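Clearing a Table by Example: Tips for Teaching With Hand-Held Grippers

by Piret Venckus

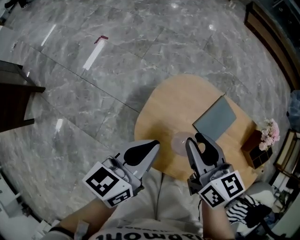

I have been showing household jobs to a learning arm for a good while now, mostly the dull little ones like moving a glass from one spot to another, and people keep writing to ask how I go about it. So I finally sat down on June 14, 2026 with a pot of coffee and put my habits in one place. Take what suits you and leave the rest!

Move slower than feels natural. My first batch of 152 takes went straight in the bin, and it was all my own hurry. I clear a table the way most of us do, half looking and already thinking about supper, and the arm learned to grab at glasses the same way. These days I hum something slow while I work (no words, or I start keeping time with my elbows).

Pause before you close the fingers. A short beat, about as long as a breath, gives you a clean spot in the recording where the reaching ends and the gripping begins. Pause again before you let go.

Keep the marker cubes facing out. If you roll your wrists inward, as you would to carry a tray, one cube can end up hiding behind the other hand and the tracking wanders off. Practice in front of a mirror once or twice and you'll feel where the trouble starts.

With glass, squeeze less than you think you need to. Wipe the rubber pads with a barely damp cloth first and let them dry all the way. Dusty pads slip, and then you squeeze harder to make up for it, and then you are sweeping.

Change things a little between takes. Turn whatever is flat on the table, slide the glass a hand's width, start from the other side. My friend Kaja Kütt did 20 takes with everything in exactly the same place and was so pleased, until she moved the glass and the arm went politely to where it used to be.

Keep your mistakes if you fixed them. A fumble followed by a good second try is worth having. A fumble followed by me saying a bad word and putting the grippers down is not, and I delete those the same evening.

If you work by remote control instead, nearly all of this still holds, except that you'll need longer pauses. I used the Nisent handset through December and found I had to wait for the arm to catch up before every grip.

Rest your wrists after each set. I stop for tea, shake out my hands, and write down which takes were good while I still remember. The notebook stays by the kettle.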